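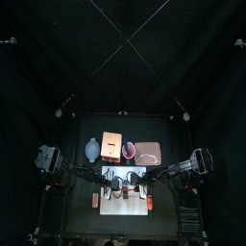 The Back Row

A small plastic tray, a box, a cup and a tub walk onto a table, and they never leave

Nov 27, 2020 | 5 min read

Search Nitden Quarterly Go

Every work table I have owned has gone the same way. It starts out as a surface. Within a week there is a line of containers along the far edge, standing there like relatives at a wedding, and the surface has become the part in front of them.

I used to think this was a failing. I bought a book on the subject, which I then kept in a box on the table. I bought drawer dividers for a table that has no drawers. At the Jaber home store in Fledbridge I once stood in front of a wall of matching bins for most of a lunch hour, reading the labels on the lids, and came away with a dish brush.

The dish brush needed a cup. You can see how these things get going.

These days I am on the side of the row. A table with its containers pushed to the back is a working table, and the only real question is what gets to stand there. After years of moving the same junk from left to right I have some opinions, and the magazine has given me two pages to air them.

The tray comes first. I like an oval one with little handles at the ends, in pale blue if you can get it, and low enough that whatever you drop in it stays in sight. A tray is for the things you are going to use again before supper. Once it holds anything older than that it has become a drawer, and ought to be emptied with some embarrassment.

Next to the tray goes a box. The box is where a row gets its dignity. It should be plain and it should be dull to look at, and it can hold the things you would rather not explain to company: the spare fuses, the key to a suitcase that went to the thrift store in April. I had a Garna box for years, a stiff tan one, and never learned what was at the bottom of it. When I finally turned it over onto a newspaper I got 17 rubber bands and a receipt for the box.
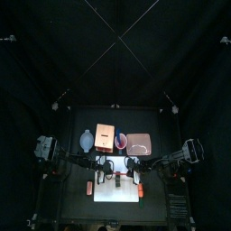
Then there is the matter of the middle, which has to be defended. Whatever you put at the center of a table tells the rest of the stuff where to stop. A white board does the job nicely on a dark top. You lay it down flat, you put the fiddly thing you are working on in the middle of it, and the clutter seems to understand. Small parts show up against the white, too. I have spent enough of my life patting a black tabletop for a black screw, with my cheek against the wood and my glasses pushed up on my forehead, to feel strongly about this.

A kitchen cutting board works if it's retired. An active one does not, for reasons that came up at my house over a sandwich.

Back to the row. The cup is the member of the family with a personality. It holds one tall thing, and the tall thing leans. You can straighten it as often as you like. I have tried filling the bottom with dried beans, and with pennies, and I have tried a heavier cup, and the handle still ends up slouched against the rim as if it were waiting for a bus. My advice is to let it lean toward the back, where it will catch fewer sleeves.
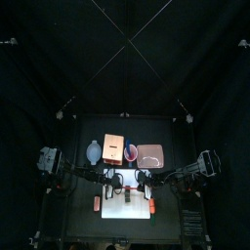 Blue utensil, pink cup, and the usual lean toward the back.

The last spot, over on the right, goes to the see-through container. People will sell you these on the promise that you'll always know what's inside. I'd put it differently – you will always know that something is inside. Through pink plastic, most of what I own looks like most of what else I own. There was a white tangle in mine all last winter that I took for string. It was dental floss, out of its case, and I had been tying up tomato plants with it.

Still, I'd keep the container. It stacks, it washes, and it makes a decent lid for the tray in an emergency.

In front of all this, left and right of the board, you get the strays. Every table has a couple. They are little colored things that don't belong to any category, a block here and something orange there, and they drift to the edges of the work and stay. I don't recommend giving strays a container of their own. I did that once, with a label on it, and in two months the container had strays of its own.
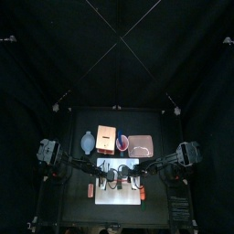
Clearing Off, If You Must

Company does come, and tables do get wanted for dinner. The whole row can be moved in a single trip if you set the cup in the tray and carry the box under your arm. The see-through container rides on top. The board goes last, flat, with both hands, and preferably after you have warned the household.

Put it all back the same night. I left mine on the dryer once, over a holiday weekend, and by the time I went to get it the dryer had a back row and the table had started growing a second one, out of mail.

Letters to the Home Desk, Nitden Quarterly, P.O. Box 892, Fledbridge | © 2020 Nitden Quarterly. All rights reserved. | Back to top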